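Workshop log, Grovoreo port, island 3 (Reinholz)
Friday, started 8:40 a.m.

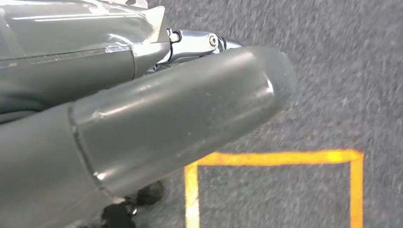
Sistbridge replied overnight that the lighthouse door still can't be opened on a phone if the player has picked up the rope first. They get the "locked" line, the key stays in the bag, and going back to the harbour doesn't clear it. On a desktop browser the same save works. They'd like that fixed before anything else on the list, including the map.

Fair enough. Moved the door to the top and pushed the map to the afternoon.

Door bug

Reproduced on the second try. Order matters: rope, then key, then door. Key, rope, door is fine. The old game stored each item as a flag and the door only looked at the flag. Our version asks the bag what is in the selected slot, and on the phone layout the selected slot stays on the last thing picked up before the bag was closed. Desktop doesn't show it, the hover resets the slot every time.

Changed the door to check the whole bag and ignore the slot. Then went looking for anything else using the same call:

- cellar grate (crowbar)
- ferryman (ticket)
- organ bench (sheet music)
- the second lighthouse door, at the top, which uses a copy of the first one's script

All changed to match. The ferryman needs a proper look on Monday's build or whenever the next one goes out, he has three separate conversations and I only walked through two. The one I skipped is the one you get if you insult him at the dock.

Saves

Ran the old save set through the converter again: 3498 files in, 2233 came out clean on the first pass. Most of the rest fail on costume colours, where the old game let you store a value the palette doesn't have any more. Wrote a fallback to the nearest colour. Second pass left 369 that still won't load.

Opened a handful of those by hand. Two kinds so far. One kind has the player standing in a room that was removed (the attic above the bakery, which was only ever reachable by a glitch). The other kind is a save made in the middle of the storm cutscene, and the converter has no idea what to do with a half-played cutscene. For the attic, drop the player at the bakery counter. For the storm, I think we restart the cutscene from the top, but that hands out the lantern a second time. Duplicate lantern is harmless as far as I can tell. Leave it in the notes anyway, someone will find a way to sell it.

Not done: haven't written either fix, only decided what they should be.

Map

The harbour map was drawn for one fixed window size. On a phone in portrait the labels for the cannery and the customs house sit on top of each other and you can't tap the customs house at all. Tried three things:

1. Shrinking the labels. Unreadable.
2. Hiding labels until you tap. Works, but it takes two taps to go anywhere, and it gets annoying fast when the courier quest sends you back and forth.
3. Moving the customs house a bit to the left. Looks fine. Nothing in the dialogue mentions where it is relative to the cannery, I searched.

Went with 3. The background art has a little jetty that used to line up with the door, and now it doesn't. Will ask for a retouch when the next batch of art goes out, not worth its own request.

Sound

Gull loop clicks at the join. Same click as on island 2, so it's the export setting and not the file. Re-exported with the tail left on and it's gone in the browser. Haven't listened on a phone speaker.

The organ puzzle is more of a worry. Notes arrive late on the older tablet, late enough that a correct tune gets marked wrong. Widened the timing window by 100 milliseconds and it passes now on everything in the drawer. It might be too easy at that setting. Tried playing it badly on purpose and got through once in five goes, which I can live with. The original was mean about it, and the old forum threads were mostly people begging for the answer.

Prenis

The Prenis side quest is still switched off in this build. The script converts without errors, but the last step hands the player a cape that belongs to the membership shop in the old game, and there's no shop in ours. Either it becomes a normal item or the quest gets a different reward. Sistbridge has the question. Don't turn it on to "just have a look", it writes to the save and the cape then shows up as a missing item on every screen.

Loose ends

- Text on the bakery sign is still the placeholder.
- "Travelled" and "traveled" both appear in the ferryman's lines. Changed to the double l, left the voice captions alone until the script is final.
- Fog layer costs a lot on the old tablet. Try it at half size.
- Pause menu closes if you tap the exact centre of the screen. No idea yet.
- Need to retest island 1 with the new bag check, it shares the grate script.

4:15 p.m., build uploaded with the door, the map and the organ timing. Save fixes not in it. Note sent to Sistbridge with the steps for the rope and key order so they can try it on their own phones.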